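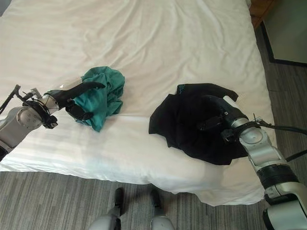
Sorting clothes, one gripper on the teal garment and one on the black.

Juvov releases the Tautahi planner, a free budgeting workbook for anyone thinking of buying a laundry robot

SASTONCOMBE — We've finally put the Tautahi planner up for download, and I'm very pleased to be the one telling you (I've also been the one holding it up, so fair's fair). It's a workbook for people who run motels, lodges, aged care homes and small commercial laundries, and who are trying to work out what a two-armed robot for handling clothes and linen would cost them over its first three years. It's free, it opens in any ordinary spreadsheet program, and you don't have to give us a phone number to get it.

I look after planning and customer budgets at Juvov. Most of my week goes on calls with people who have a quote in front of them and a funny feeling about it. The quote is usually for the robot. The funny feeling is usually everything else — the power points, the floor, the spare gripper fingers, the person whose job changes, the weeks when the old way and the new way are both running and you're paying for both. I used to walk people through all that on the phone with a scrappy sheet I'd built for myself. Then somebody asked me to send it, and somebody else asked, and by the time I'd emailed it to the twelfth laundry manager it was clear we ought to tidy it up and publish it.

So what's in it?

The planner has 46 cost lines. You won't need all of them. If your building already has decent wi-fi in the laundry you can zero out that whole block and feel smug for a minute. But every line is there because a buyer we've worked with got a bill for it, and I'd sooner you typed in a nought on purpose than left it out by accident.

The lines are grouped by when the money leaves your account. We tried grouping them by department first and it was a mess, because small places don't have departments, they have one person with a credit card and a set of keys. Grouped by timing, you can see straight away that your worst month probably isn't the one when the robot arrives. For a lot of sites it's the second or third month after that, when training, extra hours and the first lot of replacement parts all turn up together.

There's a section on the room as well, and please don't skip it. Measure your doorways. Measure the gap between the machines and the sorting table, and then measure it again with a trolley parked where the trolley always gets parked. Write down what's on the floor. Carpet, vinyl, mats, outlet covers, extension leads, the lot. I've seen a perfectly good purchase sit in a storeroom for a month over a ramp that could have been ordered the same day as the robot.

Pick your task before you pick your machine

If you only fill in one page, make it the task page. People come to us wanting a robot that "does the laundry", and I completely understand, I'd like one too. But laundry is a whole string of jobs and they don't cost the same to hand over. Picking garments up off a bed is one job. Keeping two garments apart is another. Getting them into a tray, moving the tray, loading a machine, emptying it, folding, putting away — each has its own line for setup time and its own line for how often a person will need to step in.

Soft things are hard. A towel is the same towel every day in theory, but it never lands in the same shape twice, and a T-shirt is worse. So the planner asks you to count your own items for a fortnight, in your own building, and to note which ones come through bunched up and which come through flat. It's a dull fortnight. I'd still do it before I signed anything, and I'd take the tally to every supplier you talk to and ask them to demonstrate on your stuff, in your trays, and not on the nice square cloths they've brought along.

While you're at it, ask how long the demonstration has been set up for. Ask who'll be standing nearby when it's running at your place, and for how many hours, and put that person's wages in the planner too. There's a line for it. It's line nine, and it's the one most people tell me they'd forgotten.

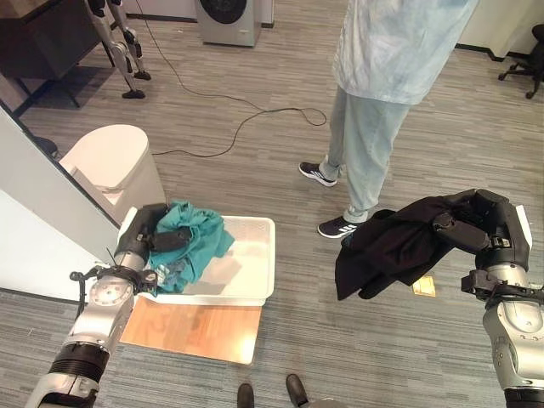 Elsie Ruddock tried the workbook before release and told us she'd gone in expecting to compare two robots and came out comparing two start dates. The purchase price hardly moved her total, she said, but waiting until after the busy season took out most of the double-up wages. She also asked for a column showing what happens if you decide to stop, and we hadn't thought of that at all. It's in there now, on the last tab, with return freight, the remaining term on any service agreement and the cost of putting the room back how it was.

A worked budget you can pull apart

Blank spreadsheets are a bit miserable, so the download comes with one filled in. It's for a lodge with a small in-house laundry that handles 266 garments on a normal day, and it budgets for one robot on sorting only, with people still doing the folding. The monthly running cost comes out at $1,085 before wages, covering the service agreement, consumables, power and a bit put aside for parts.

Please don't treat that as a price. It's one set of inputs for one kind of site, and if your power is dearer or you're a long drive from the nearest technician then yours will be different, maybe by a lot. Travel for call-outs is the line that swings hardest for regional customers, and I'd ask for it in writing. Change the numbers, break the formulas, see what happens. There's a clean copy on the second tab for when you've broken it properly (I do it weekly).

Renting, leasing or buying outright

We've set the planner up so you can run all three side by side. The leasing tab was built with help from the team at Nasov, who handle equipment finance for a lot of our customers, and who were very patient about my questions on residuals. You can put in any lender's terms, not only theirs.

My own view, for what it's worth: if you've never had a robot on site, rent first if somebody will rent to you. You'll pay more per month and you'll learn a heap. The things you learn are mostly about your building and your people — where the baskets pile up, who's happy to clear a jam and who'd rather be asked to do anything else. If you've already had one for a year and you know your numbers, buying starts to look a lot better, and the planner will show you the month where the two lines cross.

And if they don't cross inside three years, the summary page says so in plain words. It'll say so even when the quote you've typed in is one of ours. We had a bit of a discussion in the office about that one! I'm glad of how it went.

What it doesn't do

It doesn't recommend a brand or a model. It doesn't work out tax for you, so take the summary to your accountant. It doesn't cover flatwork ironers, big tunnel washers or anything at hospital scale, where the sums are quite different and you'll want an engineer on site. And it won't tell you how your staff feel, though there's a page of questions to take to them early, preferably before the quotes come in. A couple of the best changes to the planner came from people on the sorting table, including the one about leaving room for a second tray.

Getting hold of it

The Tautahi planner is on the Juvov website now, under Planning. There's a short guide in the same folder, and a printable version of the fortnight tally sheet that you can stick on the laundry wall with a pen on a string. We'll update the workbook in May with a tab for sites running more than one robot, and anybody who's downloaded the current version can paste their figures straight across.

I'm also running open phone sessions from our Sastoncombe office for anyone who gets stuck partway. Bring your quote and your room measurements and we'll go through the lines together. You don't need to be a customer, or to be planning on becoming one. Mornings from 9 am are best, as I'm usually out at sites after lunch.

If you write for a trade newsletter or a local paper and want the filled-in budget to pick over, just ask and I'll send it with my notes on where each figure came from.

Media and planner enquiries: Planning desk, Juvov, Sastoncombe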